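Irura Soap Recipes, data card

Irura is a table of cold process and melt-and-pour soap recipes collected from home and small-batch makers. It has 700 rows, one per batch. The file is plain CSV, and weights are in grams.

Maintained by Merja Heiskanen at Ponwood. Last updated May 22, 2026.

Columns

batch_id: short code, never reused
base: cold process, glycerine, or goat milk
oils: oil names and weights, separated by semicolons
lye_g: sodium hydroxide, blank for melt-and-pour
water_g: all liquid other than oils
scent: fragrance or essential oil, with supplier if the maker gave one
layers: number of separate pours, 1 to 6
cure_weeks: time from cutting to first use
notes: free text from the maker

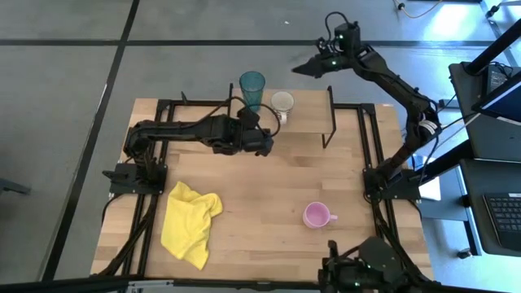

Can I use the lye amounts as they are?
Run them through a lye calculator first. The numbers are copied from the makers' own sheets, and oils with the same name can differ between suppliers.

Sources

Most rows come from the Dristcombe soap swap, where makers fill in a paper sheet for each batch they bring. The rest were typed up from the Jääskeläinen notebooks, which cover 14 years of bar and laundry soap. Spelling of oil names was made uniform. The notes column was left alone, so expect abbreviations and a few Finnish words.

Known problems

In the notebook rows, "coconut" can mean the oil or the scent. Where it wasn't clear, we left scent blank.
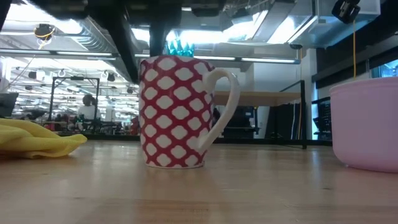
Cure times in those rows were often written as months. We turned each month into four weeks, so a value of 12 may stand for three months. Layered bars list one total for each oil, with no split by layer.

Changes

1.2: added the layers column, fixed swapped lye and water values in 6 rows
1.1: added the September swap sheets
1.0: first release

Corrections are welcome. Send the batch_id and the column name along with the right value.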